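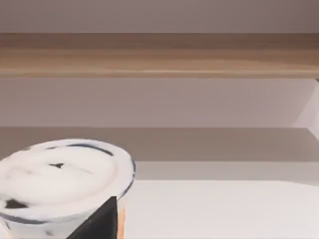

Recording your first batch of shelf grasps in the simulator

If you followed the setup page, you have the shelf world open and the wrist view running, and now comes the part I enjoy most (and the part that eats the afternoon, so put the kettle on). We are going to record 26 short examples of the gripper going up to a round container, taking hold of it and lifting it. That is a small batch, but it's plenty to find out whether your habits are good before you spend a week on it.

Start by loading the Prikell shelf layout and choosing the white container with the blue bands. I like this one for beginners! It is wide and it is pale, and against a white surface the blue rim gives you something to steer by. Keep the rest of the shelf bare for now.

1. Reset the arm, then move the container a little. A hand's width to the left, a bit farther back, whatever you like, but do move it every time.

2. Press record and wait a moment before you touch the controls.

3. Bring the gripper in low, from the front. Stop when you can see a finger beside the container in the wrist view, and check the gap. With the black finger, its orange side strip is a great help in telling which way it is turned.

4. Close slowly, lift, hold for 3 seconds, and stop the recording.

5. Type a plain label, such as "pick up the round container." Přemysl Čierny, who wrote the Pasavico recorder, likes the labels all lowercase, and the export will grumble if they aren't.

Each example should run roughly 20 seconds. Much longer than that and you are probably dithering over the approach, as I did all through August, and the learner will happily pick up the dithering too.

Keep a few of your misses, by the way. If you bump the container and then recover, leave it in and tag it "recovered." If it rolls off the shelf, throw that one away and reset.

When the batch is finished, run the export and play back every example at double speed before you start training.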